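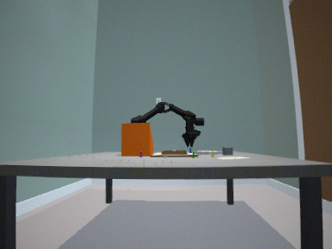

Laris, le 5 août 2023

Déplacer un vieux blog vers un nouveau domaine sans perdre les commentaires

Bindu Rao
Bonjour à tous. Je tiens un blog depuis l'époque où j'étais hébergée chez Golta, une plateforme communautaire qui ferme ses portes petit à petit. J'y ai un peu plus de 1000 billets et je voudrais tout passer sous WordPress, avec mon propre nom de domaine. L'export de Golta me donne deux fichiers XML, un pour les articles et un pour les commentaires. L'importateur accepte le premier, mais le second est refusé avec le message « format non reconnu ». Les articles arrivent donc sans aucune discussion dessous. Je tiens beaucoup à ces échanges, certains lecteurs n'écrivent plus depuis longtemps. Autre souci, les anciennes adresses contiennent la date et les nouvelles non. Est-ce que je dois tout refaire à la main ?

Liam Fairclough
Non, pas à la main. Le fichier des commentaires de Golta n'est pas au format attendu par WordPress, il faut le fusionner avec celui des articles avant l'import. Chaque commentaire porte un numéro de billet, et ce numéro figure aussi dans le fichier des articles. Un petit script suffit pour replacer les commentaires dans le bon billet. Il y en a un qui traîne sur le forum de Beletden, dans la rubrique migration.
Quelques précautions : travaillez sur une copie, faites l'essai sur un site de test avec une poignée de billets, et vérifiez les accents. Chez moi les « é » étaient devenus illisibles, le fichier était en Latin-1 et je l'avais ouvert en UTF-8. Si l'import s'arrête en route, découpez le fichier. La limite vient en général de l'hébergeur.
Pour les adresses, le plus simple est de garder la date dans les permaliens (Réglages, puis Permaliens, « Date et titre »). Regardez quand même si le jour figure dans les anciennes ou seulement le mois, j'avais raté ça en mai.

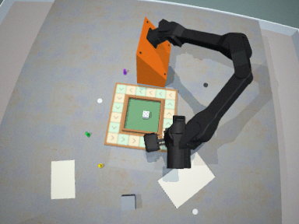
Usha Kandasamy
Pour les permaliens je ne ferais pas comme ça. Si le domaine change, les anciens liens seront cassés de toute façon, sauf si Golta accepte de poser une redirection. Il faut leur écrire avant la fermeture. S'ils acceptent, l'adresse avec la date est utile. Sinon prenez la forme courte, et mettez un dernier billet sur l'ancien blog avec la nouvelle adresse.
Pensez aussi aux images. L'export ne contient que leurs liens, donc elles disparaîtront avec la plateforme. Je les ai récupérées avec l'extension Ogundipe, en deux passages, la première fois il en manquait.

Thenmozhi Kaimal
même problème ici, j'ai laissé tomber les commentaires et je suis repartie de zéro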